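Ticket 588 – Virnham student robotics project, folding group
Opened by: Gráinne Flanagan
Status: open
Subject: left gripper dropping episodes on upload

Problem
Left hand files keep getting rejected by the Virnulov uploader. Right hand fine. Error just says "pair incomplete", nothing else. Started in July after we switched to the new card reader so that was my first guess – wrong, see below.

Log

1. Swapped card readers between left and right. No change. Swapped back.

2. Reflashed left unit with the Tarness build. Took ages. Uploader accepted 2 episodes then same error agian.

3. Ran the bedroom task again with both hands, sweater on the pink quilt, same start position as before. Daylight coming in through the window. Wanted to rule out the lighting thing Mac Mathúna had on their ticket. Checked the fisheye view on the unit marked 0145, fingers and sweater both in view, nothing wrong with the picture that I can see. 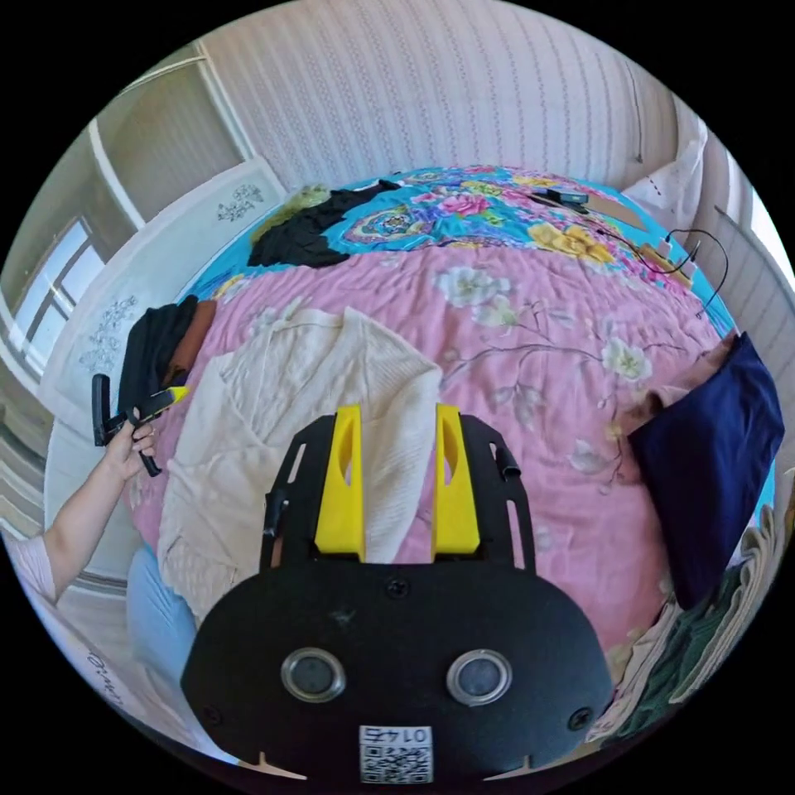
4. Compared timestamps on both hands. Left starts late by more than 200 ms on every episode that failed. The ones that passed are all under that. So looks like clock sync, not the files.

5. Restarted sync service on the laptop, left hand first and then right. Next batch went through. Then I unplugged to charge and it came back.

Questions
Is there a way to force a resync without a full restart? We have 2 people sharing one laptop and it kills the session every time.
Also can the limit be raised for now – we need the sweater set in before the demo.

Attached: both sync logs, uploader output. Rest of the failed episodes are still on the card, havent wiped it.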